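Burned-on rice comes off by itself if you leave it alone. Cover it with water, add 2 spoonfuls of baking soda, simmer briefly, then go watch something for 30 minutes. Scrubbing right away only builds character.

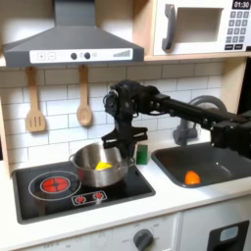
Two small loop handles – keep two dry potholders nearby.

Grout is the other grudge match. An old toothbrush and baking soda paste will do for most of it. Work on a Saturday, when you were going to be annoyed anyway, and rinse twice. 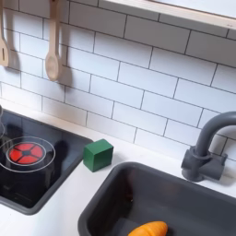 White tile, dark gray grout: forgiving of spaghetti night.

Oil wooden spoons in February, or whenever they look thirsty.

Contact Milagros Carrasco | © Stubbs & Dinari | Back to top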